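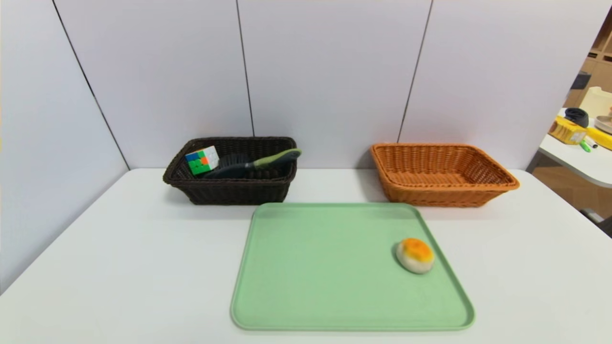
Copias de seguridad que nadie había restaurado

Lwazi Oosthuizen administra los sistemas de Vosembridge, una gestoría con 82 puestos de trabajo y tres servidores de ficheros. En septiembre sustituyó el programa de copias que la empresa usaba por Grultine, y desde entonces mantiene un registro de cada restauración. La conversación tuvo lugar por videollamada y se ha editado para acortarla.

El sistema anterior generaba una copia completa semanal y una diferencial cada noche. Los informes salían en verde. «El informe certificaba que el trabajo había terminado, y yo lo leía como si certificara que los datos se podían leer», explica Oosthuizen. Al pedir la recuperación de una carpeta de contabilidad, el catálogo no coincidía con los volúmenes y la operación se detuvo en el octavo fichero.

La migración se hizo por servidores, empezando por el de menor carga. Se conservó el repositorio antiguo en modo de solo lectura y se creó otro nuevo, cifrado, en un equipo fuera del dominio. Las credenciales del repositorio no figuran en el directorio corporativo. «Si alguien obtiene una cuenta de administrador, no debería obtener también las copias», dice.
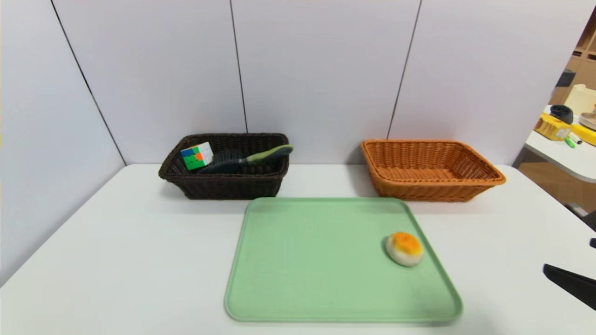
Verificación y retención

La comprobación de sumas se ejecuta a diario sobre los bloques nuevos. Además, cada mes se restauran 2000 ficheros elegidos al azar en una máquina virtual aislada y se comparan con el origen. Oosthuizen rechaza las pruebas con una carpeta fija: «Acabas verificando siempre los mismos bloques».

La retención es de 8 semanas para los puestos y de un año para los servidores. Una segunda copia viaja de noche al centro de datos de Wemunau, con un límite de ancho de banda que se levanta a partir de las diez.

Sobre los inconvenientes es escueto. La consola tarda en cargar el historial, el filtrado por usuario distingue mayúsculas y los mensajes de error remiten a códigos sin documentar. Tampoco le convence el agente para portátiles, que suspende la tarea al cambiar de red y no siempre la reanuda.

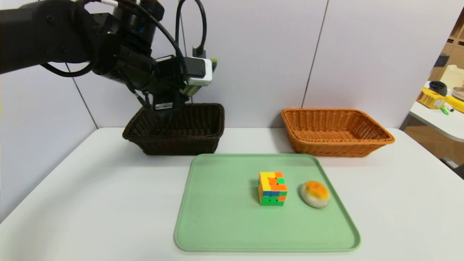 Cesta de mimbre marrón oscuro sobre una mesa blanca.

Queda pendiente la oficina de Ñahui, cuya línea no admite la copia inicial completa. El plan es llevarla en un disco cifrado y sincronizar después los cambios. «La clave irá por otro canal y el disco no se borra hasta que haya una restauración comprobada», precisa.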